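Search this site Search Advanced

3.2 Cell layout and gripper upkeep

The table-clearing cell holds two arms, each carrying a two-finger gripper, mounted on the same side of a small table. Green panels enclose the far side and meet in a corner, which gives the vision software a plain background and hides the rest of the laboratory. Tableware is placed by hand before each run. The complete set of trials comprised 308 runs, carried out in two blocks with one service stop in February.

Camera views were checked at the start of each block. The head camera is used for planning the reach and the wrist camera for the final approach, so a small error in either mounting shows up as a poor grasp at the rim of a plate. If the two estimates of the rim disagreed, the wrist camera was taken off, refitted and calibrated again from 100 stored poses. 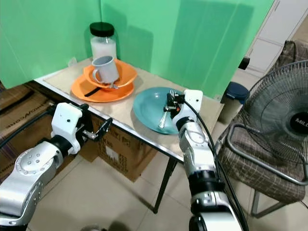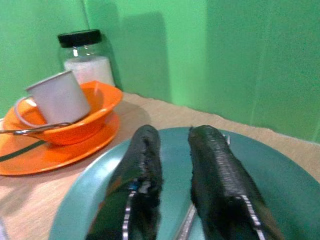
Figure 4. Plates, mug and lidded jar at the Andero cell, from the head camera (top) and from a wrist camera (bottom).

Inna Vakulenko, Lensa Hailu and Charalambos Karamanlidis
Revised 29th October

Thin cutlery was the hardest load on the fingers. A fork held upright, as in the top view of Figure 4, touches them over a small area and turns easily if the closing force is low. We raised the force in steps until the fork no longer turned during a lift, then kept that setting for all cutlery. Plates were gripped at the rim with a lower force.

Fingers were wiped after every block and inspected after 400 closures. A finger was replaced when wear could be felt with a fingernail. Cables were left with enough slack for full wrist rotation, and the clamps were checked at the same time. The service log records 1755 closures before the first replacement, on the right gripper.

Comments (3)

Ingvild Grønli
Was the closing force reset after the finger was replaced, or carried over?

Lensa Hailu
Carried over. We repeated the fork lifts first and saw no turning.

Liudmyla Tkachenko
Please give the wiping fluid in the next version. Ours left a film on the fingers.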